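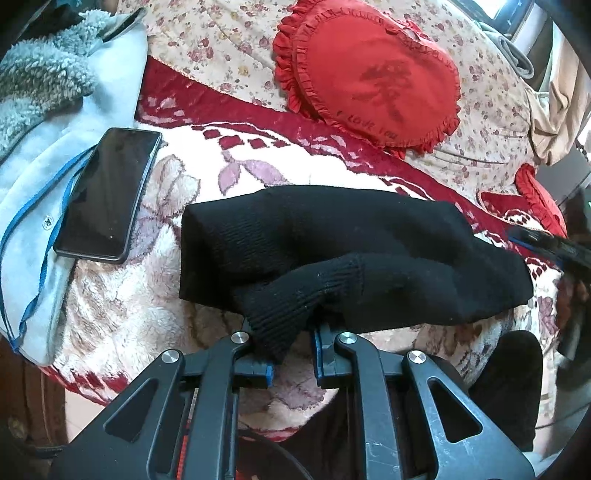 Lulmont Wäschestapel, Datenkarte, Stand 17.6.26

Lulmont ist eine Sammlung von Aufnahmen rund um das Zusammenlegen von Wäsche, und zwar von Wäsche, wie sie wirklich herumliegt. Wer Hemden auf weißem Tisch sucht, möge weiterziehen. Bei uns liegt das schwarze Strickteil zusammengeknüllt auf einer gemusterten Plüschdecke, das gerippte Bündchen hängt nach unten, und daneben ruht ein Smartphone halb auf etwas Hellblauem. Das Handy ist keine Wäsche. Es hat trotzdem eine eigene Klasse bekommen (sonstiges_nicht_falten), nachdem die Vorgängerversion Rostent es zu den Socken gezählt hatte.

Umfang

53 Stapel, 300 Einzelteile, 4 Unterlagen. Die Unterlagen heißen decke, bett, sofa und stuhl. Der Stuhl ist der bekannte Stuhl, auf dem niemand sitzt.

Ordnerstruktur

stapel/ ein Unterordner pro Stapel
teile.csv eine Zeile pro Kleidungsstück
unterlagen.csv Material, Flor, Muster
faltregeln.txt bitte vorher lesen, spart Mails

Felder in teile.csv

teil_id: fortlaufend, mit Lücken. Die Lücken sind Socken.
farbe: Grundfarbe nach Augenmaß. Schwarz und sehr dunkles Blau wurden bei Tageslicht getrennt, im Zweifel steht dort schwarz.
zustand: geknüllt, ausgebreitet, halb gefaltet, gefaltet, aufgegeben
fussel: ja oder nein. Bei Schwarz fast immer ja. 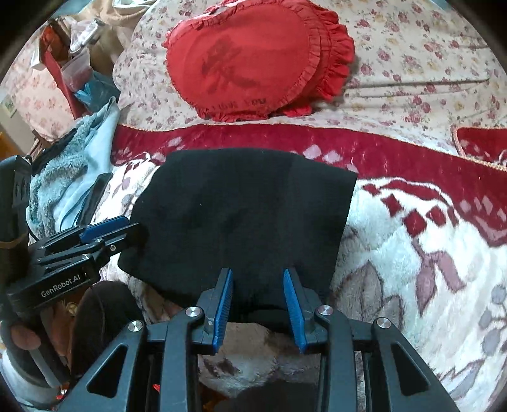
Der Wert ausgebreitet verlangt nicht, dass ein Teil glatt ist. Weiche Falten sind erlaubt, solange der Umriss erkennbar bleibt und keine größere Lage auf einer anderen liegt. Halb gefaltet gilt ab der ersten absichtlichen Falte. Ob eine Falte Absicht war, haben wir in der Gruppe besprochen, länger als nötig.

Bekannte Schwächen

Schwarze Teile sind überrepräsentiert. Das liegt an unseren Kleiderschränken und wird sich mit der nächsten Version kaum ändern. Auf hochflorigen Decken sind die Kanten dünner Stoffe schwer zu ziehen; die Umrisse dort bitte mit Nachsicht verwenden. Spannbettlaken fehlen ganz. Im April gab es 2 Versuche, beide stehen unter aufgegeben und haben keine Umrisse.

Knöpfe und Säume sind nur markiert, wenn sie ohne Suchen zu sehen waren. Durchsichtige Knöpfe fehlen deshalb häufig.

Umstieg von Rostent

Die Spalte ordentlichkeit ist entfallen. Sie enthielt Noten, und die Noten führten zu Diskussionen. Alte IDs lassen sich mit dem Skript igwe_ids umrechnen, Socken ausgenommen.

Lizenz und Kontakt

Nutzung für Lehre und Forschung frei, bei Weitergabe bitte Naltix als Herausgeber nennen. Fehler an den Umrissen nehmen wir gern als Ticket entgegen, mit teil_id und Stapelnummer. Tipps zum richtigen Falten von T-Shirts werden ungelesen geschlossen.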